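Removing old cat smell from a secondhand chair seat and throw fabric

Print this page | E-mail this page

Harriet Benavides
I picked up a padded chair at an estate sale in February and it smells of cat whenever the heat comes on. I also got a bag of fabric from the same house, mostly cotton I think, and it has the same smell but weaker. I have tried baking soda twice and left the chair on the porch for 21 days. It helped for a while. I don't want to pay for reupholstery - the one shop in Lornelano quoted me $357 and that was before fabric. Is there anything left to try at home?

Vaughn Schumacher
Baking soda won't do much once it has gone into the padding. You need an enzyme cleaner, the kind sold for pets. Read the label, because some are only perfume. The mistake most people make is spraying the top and stopping there. The cleaner has to get as deep as the urine did, and then it has to stay damp for several hours. Cover it with plastic overnight, take the plastic off in the morning and run a fan on it. Expect to do this two or three times.

Test a hidden spot first. Dark upholstery can dry with a ring, and prints can bleed.

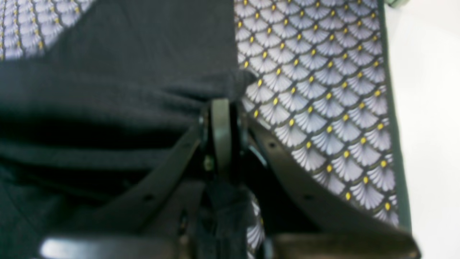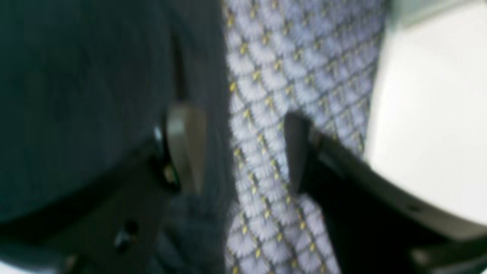
Do the loose fabric separately. Soak it in cool water with a cup of white vinegar, then wash it with the enzyme cleaner added and no softener. Hang it to dry. If you put it in the dryer before the smell is gone you may set it for good.

Also check the wood under the seat. Bare wood holds the smell as well as foam does. I sealed mine with shellac.

Esperanza Holloway
Agree with Vaughn on the enzyme stuff. If the foam is bad, though, just replace it. Four screws hold the seat on most dining chairs, and a piece of foam is cheap next to what the shop wants. Keep the old cover and put it back on with a staple gun after washing.

Valentin Gautier
Sunlight worked for me but it took all summer.

Contact us | Copyright Lalel Home Help | Back to top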